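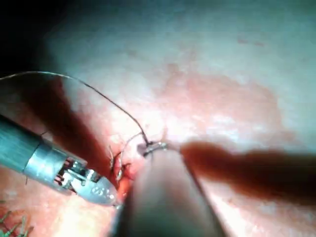
Frequently Asked Questions

Hi, and thanks for stopping by! I get a lot of the same questions in my inbox (which I love, please keep them coming), so I've put my answers in one spot. Last updated February 1, 2021.

What order should I read the Drerbridge books in?

The order they came out: Saltwife, The Ash Bargain, then A Crown for Howells. You could start with The Ash Bargain if you don't mind knowing who survives the flood, but I'd be a little sad about it. The short story, Lanterns at Low Tide, goes between books one and two and it's only 44 pages, so you can squeeze it in on a lunch break.

Is Howells a vampire or not?

Ha! I get this one more than any other. He's a revenant, so he died and came back, but he eats dinner like the rest of us and he can stand in the sun as long as he's grumpy about it. My first draft had him as a regular vampire and my editor, Ursina Aebischer, wrote "why is he so boring" in the margin of chapter three. She was right. I cried, ate a sleeve of crackers and started over.

How steamy are they?

Pretty steamy! Saltwife is a slow burn and most of the heat is in the last third. The Ash Bargain is not slow at all. If you like the door closed, skip chapters 19 and 26 and you'll still follow the plot fine.

Do I need to worry about blood and gore?

There's some, yes. These are books about people who fight with knives, and Maren is a healer, so there are wounds and there is stitching. A Crown for Howells has one long operation in chapter 11 that a few readers told me they read through their fingers. No animals die in any of the books. The dog is fine, the dog will always be fine.

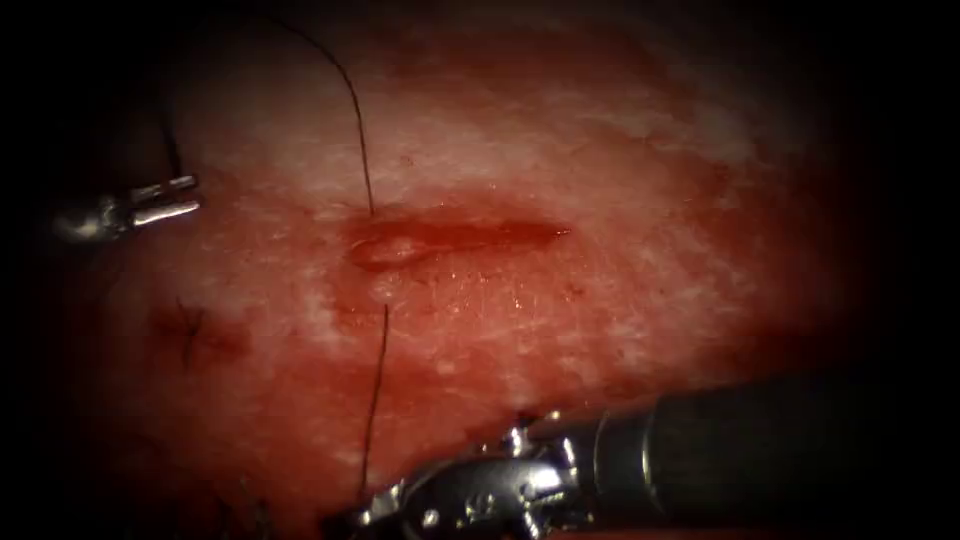 Small horizontal incision in red and pink tissue.

When is book four coming?

June, if copyedits behave. It's called The Drowned Assize and right now it's 527 pages, which made my editor go very quiet on the phone. I'm cutting the wedding. (Not cutting it out! Just making it shorter - there were a lot of toasts.)

Why does my copy say Drurbridge?

Because I can't spell my own town. The first printing of Saltwife has Drurbridge on page 101 and again on the map, and it slipped past all of us. It was fixed in the second printing. If you have the old one, hang on to it, and feel free to tell people it's a secret second town.

Are there audiobooks?

Yes, for the first two, both read by Emiliano Bustos. His Howells voice is so much better than the one in my head that I now write to his. Book three is being recorded.

Can I write fan fiction or draw the characters?

Please do! I don't read the fiction, for boring legal reasons, but I look at all the art and I have a Fotell print from a reader over my desk. Just don't sell anything with the cover art on it. That belongs to Dardo Palma, who painted all three covers.

Will you read my manuscript?

I'm sorry, I can't. I'm slow enough with my own pages as it is. I do post a list of open critique groups in my newsletter every couple of months.

How do I get a signed bookplate?

Send me your mailing address through the contact form and tell me whose name to put on it. They're free, and I mail them out in batches, so give it a few weeks.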